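BUDGET CORNER: what we're asking for, and what we're not

Quick one this month, the request forms are due before the end of May and half of you haven't looked at yours yet. You know who you are.

So. Equipment. Three requests on the table for next year, all of them automation of one kind or another, and the pot is the same size it was last time. Not going to pretend otherwise. Here's where each one stands.

1. The Milterance arm for the packing bench

This is the one everybody asks about. Single arm, fixed base, does the carton closing and the label. Quote came in and it looked fine until you got to page two. The arm is the cheap part. Guarding, gripper fingers, the stand, the safety scanner, install, two days of training -- all separate lines. By the time Romain Caron had added it up the total was well past what we'd penciled in, and that's before anybody talks about the floor, which isn't level at that end. Anyone who has pushed a cart past the packing bench knows this.

Status: still in, but as a lease. Floden will do 3 years with the option to hand it back after the first. We pay more over the whole term, yes. But if the carton sizes change again (they will) we aren't stuck with a machine set up for the old ones. Romain is getting the hand-back terms in writing. Please don't call Floden yourselves. They've had calls from four different people here and they're confused and so am I.

2. The humanoid

OK this got a lot of comments last time so a longer bit on it.

The Orska unit is a trial and the trial is paid for out of the development line, it does not come out of anybody's department money. Said that in the last issue, saying it again. What's new is that we have to decide by the end of summer whether there's a purchase line for it in next year's budget, and to do that we need real numbers and not a brochure.

What we know so far on cost:

Purchase price -- have it, can't print it, ask me.
Service contract -- yearly, and it's not optional for the first 15 months. Read that twice. We didn't the first time.
Hands -- wear parts. The supplier quotes them per pair and won't say how long a pair lasts, only "depends on use". We've asked for a figure from their other customers. Waiting.
Batteries -- one included. You want two. Everybody who has run one of these says you want two.
Somebody's time -- the line that's never on the quote. Right now there's a person at a desk with a laptop every time it's running. That's wages. It goes in the sheet like anything else.

That last one is where I expect the argument. The case for it goes: staffing drops off once the tasks are set up. Might be right. But I've sat through enough of these to want the budget written as if it doesn't, and then if it does we all get a nice surprise. So the sheet assumes an operator for every running hour. If your department wants to put in for hours on it, you put in for the person too, same form, second box down.

Also on the trial: write down what you wanted it to do BEFORE you book the slot. We've had a few bookings that just say "try it out" and those tell us nothing when it comes to the money. One task. What the object is, where it starts, where it should end up, how long a person takes to do it today. Four lines. If you can't fill in the fourth line go and time somebody, it takes one coffee break.

And setup. Desk work sounds easy next to the packing bench and it's really not, becuase desks have stuff on them. Cables, phones, a drink, paper, somebody's adapter. A budget that says "light desk tasks, no site prep" is a budget that hasn't looked at a desk. Put in an hour for it each time. Two if you share the room.
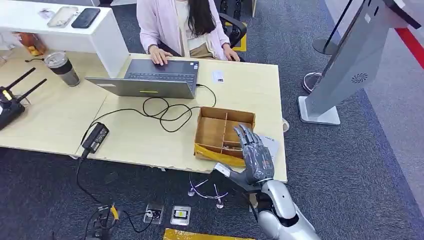

Other thing on setup is power. The floor outlets are where they are. If you're planning a permanent station for anything -- arm, humanoid, charger, I don't care -- walk over and check what's within reach before you send me a floor plan. Last year we paid an electrician to move one circuit and it cost more than the conveyor section it was for. Circuit work goes on the facilities form, the green one, and it needs 16 working days' notice. They won't bend on that. I've asked.

Network same story. If your thing needs to talk to a server, IT wants to know in advance, and a box somebody brought from home is not a network plan. Put a line in for it. If you don't know how much, write "IT to quote" and leave it blank, a blank is fine, a made up number is not.

Status on the humanoid: no purchase line yet. A placeholder, and we look at it again when the hand figures come back. If they don't come back the placeholder comes out. Told the supplier that too.

3. The Bailly carts

Boring, cheap, and probably going through. Two self-driving carts for the run between receiving and the back shelves. Used, refurbished, one year's warranty. Romain went to see them running and came back happy, which he doesn't usually. Batteries are new. The chargers are not but they work with what we've got on the wall already, so no green form, so I like them.

Only open question is the door. The fire door between receiving and the corridor has to be able to close by itself and the carts have to be able to get through it, and right now you can have one or the other. Door opener is being quoted. If it comes in silly we run the carts on the long route round by the loading side and live with the extra couple of minutes.

Status: in, pending door.

What got cut

The second label printer (the first one got fixed). The vision camera for inspection, pushed to the year after -- the vendor wants a yearly fee for the software on top and I want to see that price hold still for a bit. The standing desks, sorry, those aren't automation no matter how the form was filled out. The motor does not count. Nice try.

How to fill in the form, since I keep getting the same mistakes

Use the new one. If it says "capital item" at the top in blue it's the old one.

Put the whole cost. Freight, install, training, spares, what it costs to get rid of the thing you're replacing. Scrap isn't free any more, we got a bill for the old shrink wrapper.

Put what happens if we say no. "We carry on as now" is a perfectly good answer and I won't hold it against you. "Everything stops" had better be true.

Get the quote dated. Three of the ones I have in the folder ran out already and the new prices aren't the old prices.

If it moves on its own, safety sees it first. Not after. Their sign off is attached to the form or the form comes back to you, and it has come back to a couple of you allready.

Trial slots for the humanoid are open through June, mornings only, sheet is outside the meeting room. Operator has to be booked with it. Questions on leases and carts to Romain, everything else to me, and if I'm not at my desk leave the form in the tray and not on the chair. I sat on one.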